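Buscamos vecinos y vecinas de Brakeck para participar en un estudio sobre el polvo y los metales en el suelo alrededor de la antigua fundición de Kuronberg. La fundición ya no trabaja, pero sus escorias siguen en la orilla del río Ngau, y muchas familias nos preguntan qué hay en sus patios y en sus huertos.

## Qué pedimos

Cada hogar participante recoge muestras durante cinco meses, a partir de enero:

- polvo del alféizar de una ventana exterior, una vez al mes
- tierra del huerto o del jardín, a 5 cm de profundidad
- un cuestionario corto sobre riego, mascotas y obras recientes en la casa

El material se entrega en una caja de cartón con los frascos, los guantes y las etiquetas. La misma caja sirve para la devolución. 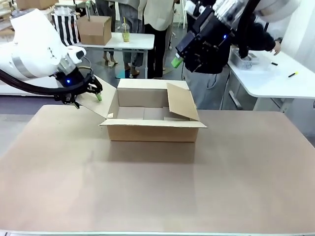

*Caja de cartón con las solapas abiertas.*

Tenemos 100 plazas. De ellas, 54 están reservadas a casas situadas a menos de un kilómetro de las escorias, y las otras se reparten entre el resto del municipio. Si se inscriben más hogares que plazas, haremos un sorteo público. 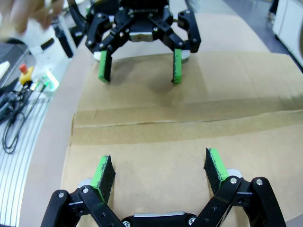 Pueden participar personas mayores de edad que viven en la misma dirección desde hace un año como mínimo. No importa si la vivienda es propia o alquilada. Los inquilinos no necesitan permiso del dueño para el polvo, pero sí para la tierra.

## Qué ofrecemos

Cada hogar recibe sus propios resultados por carta, con una explicación en lenguaje claro y la comparación con los valores de referencia. Los datos se publicarán solamente por zonas, sin nombres ni direcciones. Además pagamos 298 euros por hogar al final del estudio, en un solo pago.
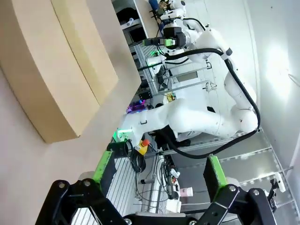

Quien quiere dejar el estudio puede hacerlo en cualquier momento y sin dar motivos. En este caso se paga la parte correspondiente a los meses completos.

## Devolución de las muestras

Rogamos cerrar bien los frascos, escribir el mes en cada etiqueta y pegar la caja con cinta adhesiva por el centro. Se puede entregar en la oficina de Votgate, en Brakeck, hasta las 18:00.
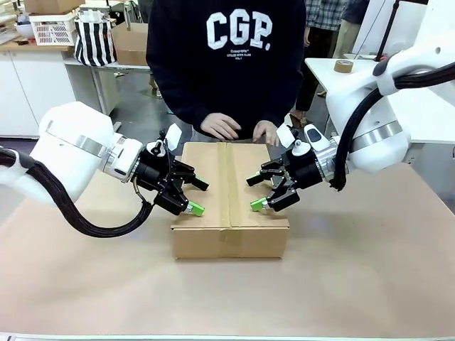
*Caja cerrada con cinta a lo largo de la unión de las solapas.*

## Inscripción

El formulario se recoge en la misma oficina o en la biblioteca municipal. La persona responsable del estudio es Yusri Simanjuntak, que atiende también consultas en inglés y en indonesio. El plazo termina el último día de noviembre.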